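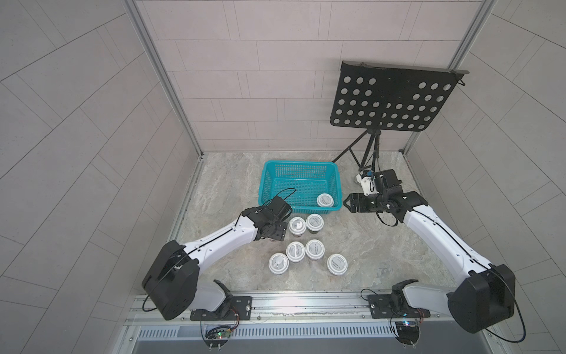
13/12/2018

Spent most of the day on the cup task again. Two arms, one basket, lidded cups to go into it. Sumathi Bhat's position is that if a pair of arms can pack a basket, it can clear a kitchen table or face up a dairy shelf. I think the first is some years off and the second closer, provided the shelf is kept tidy.

The trouble is in the grasp. A smooth cup under a stepped lid leaves two places to close on, the lid rim or the body, and they want different force. Too low on the body and the basket wall is in the way on release. A person shifts grip halfway without noticing. The controller has to be told there is a halfway.

Ngọc Lò wants 300 runs before anybody draws a curve. We have 139. Walczak quoted 500 in October for their shelf unit, but theirs handles one size of carton, all facing the same way.

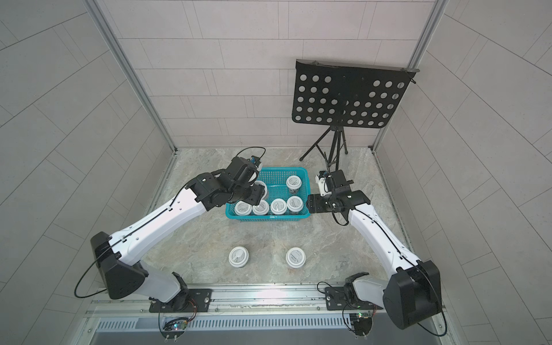
Could a machine do this job in a shop now?

In a back room with one product and somebody within reach of the stop button, probably. On the open floor with customers leaning in, I would not sign for it.

Ademir Pimentel asked about speed. I put us at over 70 seconds for a basket, and a bored teenager would beat that with one hand.

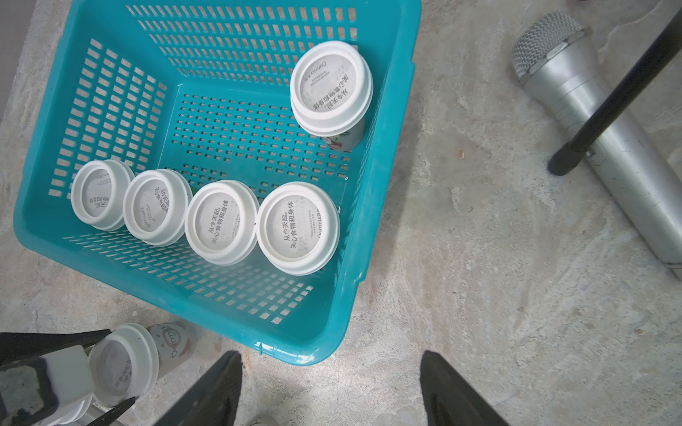 The other half of it is knowing when to stop. A cup leaning on its neighbor is fine by me and fine by a shopkeeper, but the scoring sheet has no line for "good enough." Must ask Nayara Figueiredo to add one. Also owe Vokby an answer on the spare finger pads, and the left shoulder calibration wants redoing before the next block.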